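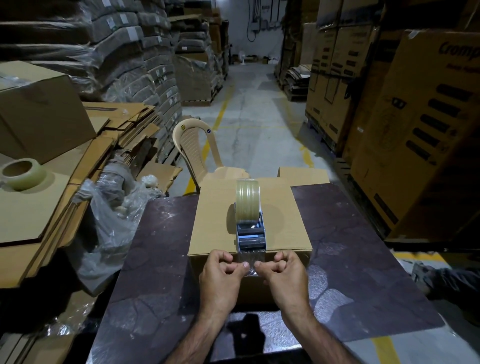
*Fig. 2. Fechar uma caixa com fita adesiva e dispensador manual.*

# Capítulo 2: O disco como objeto

Gravar um disco é a parte fácil. Os músicos discordarão, mas os músicos ainda não tentaram vender 350 exemplares em vinil de um álbum de drones para harmónio.

Foi o que fez Golshifteh Naseri com *Trista*, editado a 25 de fevereiro pela Cabello, editora composta por ela e por uma folha de cálculo. O álbum teve 436 ouvintes na primeira semana de streaming, o que lhe rendeu o equivalente a um café, sem pastel de nata. Já o vinil pagou a prensagem em abril e ainda sobrou para afinar o harmónio.

Neste capítulo veremos como se decide uma tiragem, como se fixa um preço e por que razão a edição «limitada» costuma ser limitada pelo saldo bancário. Voltaremos ao caso *Trista* na secção dos portes de envio, onde a autora perde 27 euros com um único cliente.

**Antes de ler:** pense no último disco que comprou em formato físico. Chegou a ouvi-lo?

## 2.1 A tiragem

Toda a primeira tiragem é um palpite com fatura. A fábrica impõe um mínimo, o artista imagina um máximo, e o editor paga a diferença.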